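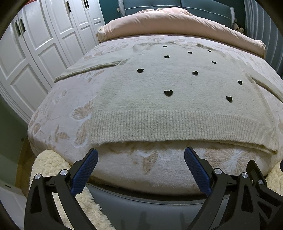 니트는 절대 옷걸이에 걸지 말라고, 어깨가 뿔처럼 솟는다고 Nuanchan Intarasuk 님이 지난번 글에 댓글을 달아 주셨어요. 그것도 두 번이나요! 그 말이 자꾸 생각나서 결국 주말에 니트를 전부 꺼냈습니다 ㅎㅎ

제일 먼저 손이 간 건 역시 하트 스웨터. 까만 하트가 콕콕 붙어 있는 크림빛 니트인데, 8월에 Foulkes 세일에서 한여름에 땀 흘리면서 산 거예요. 하트끼리 눌리는 게 싫어서 침대에 쫙 펴 놓고 소매부터 안으로 접고, 밑단 시보리를 잡아서 위로 한 번만 올려 접어요. 세 번 접으면 서랍에는 잘 들어가는데 가운데 줄이 생기더라고요. 목둘레는 늘어날까 봐 늘 조심조심 ㅠㅠ

옷이 끝나면 그다음은 담요예요. 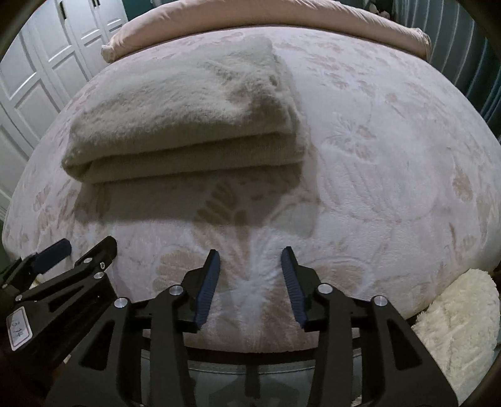

담요는 두꺼워서 옷장에 넣으면 한 칸을 다 먹어요. 그래서 겨울엔 그냥 접어서 침대 위에 두고 삽니다. 밤에 발 시리면 바로 끌어다 덮을 수 있고, 낮에는 그 위에 기대서 책 읽기도 좋고요. (엄마는 왜 안 넣느냐고 볼 때마다 한마디 하시지만요!)

꽃무늬 침대 커버는 아직 못 빨았어요. 도톰해서 말리는 데 이틀은 잡아야 하는데 이번 주는 계속 흐리다네요. 보풀 제거기도 하나 새로 사려고 Geltent 것을 보고 있는데, 혹시 써 보신 분 계시면 댓글 부탁드려요. 하트 주변도 밀 수 있는지가 제일 궁금합니다.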